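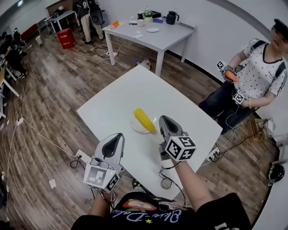
Eating lunch with people from work when you're the new one??

Posted by fornidby_newbie, October 2019

Started a job 4 weeks ago. Office of 37 people, one break room, everybody eats at noon. I eat in my car. Not because anyone's been mean -- they're nice, they say hi in the hallway. But they all sit in the same spots and by the time I get my food heated up the tables are full of people already halfway through a story. So I stand there holding a bowl and then leave.

I was the same in high school, ate in the library most of sophomore year. Figured it'd go away by itself. Didn't. Last week a woman from billing asked if I was on a different lunch schedule and I said yes. I am not. Now I feel like I have to keep the lie going.

How do you just sit down? What do you say? And is it too late after a month, like have they already decided I'm the car person? Don't say "be yourself" please, I've had that one from my mom.

Armindo Matos

Not too late. I did the car thing for a lot longer than you, at a warehouse job out in Drevcombe. Whole winter. Engine running, sandwich on my knee.

What worked for me -- going in early. Like ten minutes before everybody. Then you're the one already sitting and they have to pick where to go, and somebody will end up near you becuase there's only so many chairs. You don't have to walk up to anyone. First couple times I had a guy sit across from me and we both looked at our phones the whole time. Fine. That still counts. Third or fourth time he asked what I was eating and it was leftover chili and we talked about beans for a while.

Also don't aim for the full table. Aim for the one with two people. Say "mind if I sit here", sit, eat. You don't need a line after that. People who already know each other will keep talking and you can just laugh at the parts that are funny. If you get asked something, answer it and ask the same thing back.

The schedule lie, drop it. Say "they moved my lunch" if she asks. She won't ask.

And you don't have to do it every day. I did Tuesdays-type thing, one set day a week, car the rest. Then two days. Still eat alone sometimes, I like it, but now it's cause I want to.

pirvu_fan280

bring donuts

Flenow

Donuts are ok but then people take one and walk off, so you're alone with a box. Tried it.

I'm gonna disagree a little with Armindo on going early. In my office the early tabel is the managers and you do not want to land there your first month. Look first. Who sits where, who leaves when.

The billing lady is your in. She noticed you weren't there! Nobody asks about a schedule if they've decided you're weird. Next time you pass her just say "hey are you going down at noon" and walk in WITH her. Walking in with one person fixes the whole standing-there problem, which was the worst part for me too. I've got pretty bad anxiety about rooms, like entering them. Once I'm sitting I'm ok.

If she says no she's busy, ok, you're back in the car one more day. Try again the week after. Let us know how it goes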